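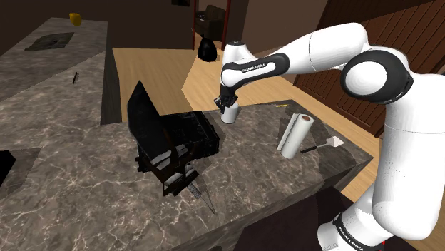 December 2019

Wultar trial licence, second week. I have now put the kitchen pack through enough runs to write something useful down before the licence lapses. The pack comes with a handful of furnished rooms, an arm already set up at the counter, and a list of household objects that can be dropped in. The room I used most is the one with the marble worktop and the toaster oven, with the arm bringing a white cup in just over the surface between the oven and the kitchen roll. The grip itself is convincing. The fingers close on the cup and stay closed, and the contact readings are steadier than the ones we get out of Volamside with the same finger settings. The toaster oven is another matter. With its door up you can see racks and slats where there should be a solid body, and bits of it seem to carry on down past the edge of the counter. I want to know whether that is only the drawing or whether the collision shape is in the same state.

Checked the collision shape after lunch. Turned on the overlay and slid the cup towards the oven at low speed from the right. Contact was reported 46 mm before the cup reached anything drawn. Did the same from the front and got contact in a sensible place. So the shape is wrong on one side at least, and the drawn mesh is wrong separately. Have not tested the underside. The arm can't get there from this base position without the elbow complaining.

Speed. On the bench machine, with the camera view on, a batch of 200 pick and place runs finished overnight. 192 ended with the cup upright inside the target circle. Of the failures, 5 were the cup catching the kitchen roll on the way past. The rest I haven't sorted yet. The logs are in the shared folder under Wultar, kitchen, overnight. Please don't rename them, the replay tool looks for the original names.

The kitchen roll is worth a note. It behaves as one rigid lump, so when it is knocked it goes over like a tin. Fine for our purposes but nobody should use it to say anything about soft objects. The spatula lying flat next to it is harder than I thought it would be. The handle is thin and sits close to the marble, and the fingers touch the worktop before they get under it. Tried a lower approach and a tilted wrist. The tilted wrist worked twice and then stopped working when I changed the friction value, so I don't trust it.

Friction: the default for the worktop is too high. Objects that ought to slide a little when set down stop dead. The setting is per room and not per surface, which is awkward if we want the counter slippery and the floor not. I wrote to Wultar support to ask if it can be split. Answer came back the same day, polite, and said it is planned. No date given.

Comparison with Kiani, for whoever does the write-up. Kiani is cheaper and the import of our own parts is easier. Its rooms are bare by comparison and you would spend a good while filling them. Wultar gives you a furnished place straight away, with a second counter, a room through the doorway and so on, but you then have to check every object before you rely on it. I didn't expect to have to do that with a paid pack.

Tried bringing the Diltetti tray model in. First import came out at the wrong scale (their exporter writes millimetres, Wultar assumes metres, no warning). Second import was the right size but lost its handles. Third import was fine after I merged the handles into the body first. Write this down somewhere better than here.

Licence question still open. The quote covers one seat and one machine. If we want to run batches on the bench machine while someone edits a room at a desk, that counts as two. Asked for a price on the second seat, nothing back yet.

To do on Monday:
Sort the remaining failures from the overnight batch.
Repeat the oven contact test from the left and from the back.
Send Wultar the overlay pictures of the oven.
Run the same cup task in Volamside with matched friction.
Try the spatula again with the worktop friction halved, wrist tilted, default finger force.

Left the bench machine on with the friction sweep running. Do not log it out.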